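About > Our Workshop > Open Day

Edholm Robotics builds and tests gripping tools for household work. We started in a shed behind the Wolberg bakery and now share a larger workshop in Tirach with two other small firms. Most of our programme is laundry, dishes and tidying.

Every September we open the doors to neighbours, students and anyone curious. Last year 206 people came through. Demonstrations run 60 minutes and visitors are welcome to ask questions at any point.

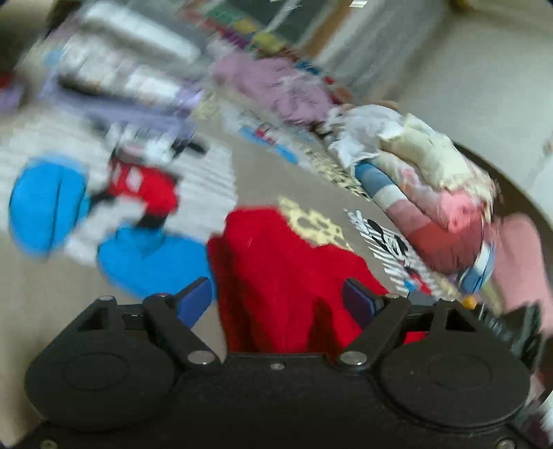

Two-fingered gripper and a red cloth, clothes-sorting demonstration.

Soft goods are the most popular station with visitors. Staff talk through how a grip is chosen, then the kids usually want a go. School groups should book ahead through the Zawadzka Street office. Parking is at the rear.

Shares 60 | Comments 2

© Edholm Robotics | Contact us | Back to top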